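Fio comprido hoje, vão buscar um café. Há tempos que me perguntam pelas pinças de mão da Plamton, o modelo Bite, e eu fui prometendo e adiando. Pois bem, já tenho opinião, e como sou incapaz de a dar em duas linhas, vai aos bocadinhos.

Para quem chega agora: o kit Bite são duas pinças, uma para cada mão, que se seguram por baixo, pelo punho. Fazemos a tarefa nós, com as nossas mãozinhas, e o registo fica pronto para depois ensinar um braço robótico a fazer o mesmo. Sem braço na sala, sem comando, sem joystick.

O kit vem da loja da Clilbridge, que o vende e também o aluga. Eu optei pelo aluguer de 12 dias, 454 euros com portes e seguro incluídos. Não é barato, eu sei, mas comprar sem experimentar uma coisa destas dava-me suores frios.

A caixa chegou bem acondicionada, com um manual em inglês e uma folhinha à parte para a calibração. Leiam a folhinha! Eu fui logo ao manual, todo confiante, e perdi uma tarde inteira à volta de um passo que na folhinha ocupa duas linhas e um desenho.

Vamos ao trabalho propriamente dito. A primeira tarefa que escolhi foi a mais simples de que me lembrei: pegar num bloco de espuma com as duas pinças e arrumá-lo num cesto. Parece coisa de criança, mas é ótima para perceber como as duas mãos se entendem.

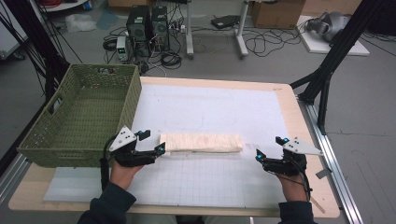 As duas Bite, uma de cada lado do bloco de espuma, com o cesto verde à esquerda.

O que mais me agradou aqui foi a abertura. A folha técnica fala em até 12 centímetros e chega-me perfeitamente para o que faço. Para peças compridas, como esta, usam-se as duas pinças, uma em cada ponta, e o gesto sai natural ao fim de pouco tempo.

O que me agradou menos: os cabos. Cada pinça tem o seu, a descer junto ao pulso, e nos primeiros dias eu rodava a mão direita e lá ia ele atrás, a roçar na manga. Acabei por aprender a deixar uma folga maior e a coisa melhorou muito. Mas uma versão sem fios, Plamton, por favor, pensem nisso com carinho.

Peso: os braços queixam-se. Faço sessões de 70 repetições e no fim preciso mesmo de parar, esticar os dedos, dar uma volta. A Annelies Mulder, que usa o mesmo modelo há mais tempo do que eu, aconselhou-me a baixar a mesa um bocadinho e foi remédio santo para os ombros. Obrigado, Annelies!

Depois da espuma passei ao tecido, que era o que eu queria mesmo testar. O pano é outra conversa – dobra-se, foge, faz uma prega onde não a queremos, e uma pinça que serve para caixas pode ser um desastre com musselina.

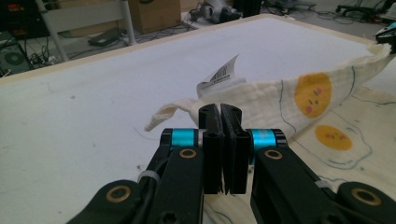 Dedos fechados junto à dobra da musselina (a dos ovos estrelados amuados, sim).

Gosto muito destes dedos. São planos e retangulares, e com um pouco de jeito consigo apanhar só a beira do pano, sem trazer atrás metade da mesa. O truque que resulta comigo é entrar na prega com calma, quase na horizontal, e só depois levantar. Com pressa, escapa-se-me quase sempre.

Experimentei também o programa que vem com o kit, o Prellel, onde se reveem e cortam as gravações. É simpático e claro, embora lento a abrir sessões compridas. Passei a gravar em blocos de cinco minutos e deixei de me irritar. Ah, e guardem com nomes decentes, que o nome automático não diz nada a ninguém.

O apoio da Clilbridge merece uma palavrinha. Escrevi-lhes duas vezes, uma delas com uma pergunta bastante tonta sobre a calibração (a tal folhinha...), e responderam sempre com paciência e sem me fazerem sentir tonto. Isso para mim vale muito.

Se recomendo? Para quem trabalha com duas mãos e materiais moles, sim, e começava pelo aluguer. Para quem só quer mover caixas de um lado para o outro, acho que há soluções mais em conta e mais leves. Eu estou inclinado a comprar o par em setembro, se o orçamento deixar.

Perguntas aí em baixo, que eu vou respondendo ao longo da semana. Se alguém já tiver experimentado as Bite com toalhas grossas, conte-me tudo, que é o que quero tentar a seguir.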